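Search listings Enter town or zip Go

Pladow Land & Home > Our Office > About Us

We sell country property. Houses with some ground under them, mostly - small farms, hobby acreage, cabins up the gravel roads, the odd barn somebody started turning into a house and stopped. Been at it a good while now and still working out of the same building in Seltthorpe, upstairs from the feed store.

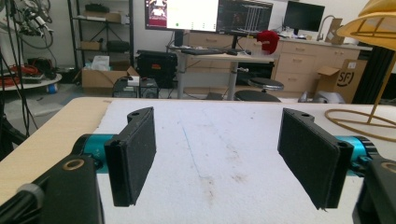 3 min read

Who we are. Two brokers and a phone that rings through supper. Hae-won Maeng started the office after years of doing title work for the county, so she reads a deed faster than most folks read a menu. Na-rae Ji came on later from the lending side. If your loan is a strange one (land with no house, house with no well permit, a manufactured home on a permanent foundation) talk to Na-rae first. Saves you a week.

What we cover. Seltthorpe and the valley, Zotow out to the county line, and the Song Creek side as far as the second bridge. Past that we'll refer you to someone closer. We don't do downtown condos. We've been asked.

How we work with sellers. We walk the whole property before we talk price. Fence lines, outbuildings, the spring box, all of it. Bring boots. After that you get a written number and how we got there, usually with in 7 days. Listing agreement runs 90 days, and if you want out early, tell us and we'll talk. No cancelation fee.

Things to dig up before we come out, if you can find them:
survey or plat map
septic permit and last pump date
well log
any road maintenance agreement with the neighbors
tax bill, both halves

Can't find the survey? Happens all the time. Call anyway.

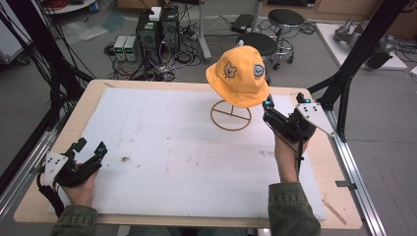 Buyers are a different sort of job. A lot of people come up from the city in August when the creek is pretty and the roads are dry, fall for a place, and want to sign that afternoon. We would like you to see the driveway in bad weather too. Or at least ask us what it does in February. Some of our listings need four-wheel drive from the mailbox up and the listing will say so.

We also check water rights, easements and timber deeds before you make an offer, not after. Had one parcel near Zotow with a shared drive that crossed three other people's land and only one of them had signed anything. Got it sorted, took most of a winter.

Smallest thing we ever sold was a 906 square foot cabin with a woodstove and a view of somebody else's pasture. Lovely place. Earnest money on that was $1000 and the buyers are still there, they bring us plums.

Rentals - we manage a few farmhouses for past clients but aren't taking on new ones at the moment. Will update this page when that changes.

Office is open mornings, afternoons we're usualy out on a property. Leave a message with the road name and we'll call back that evening. Door is around the side, up the outside stairs, mind the third step. Parking in the feed store lot is fine, just not in front of the loading dock.

Page last updated 21 Dec 2022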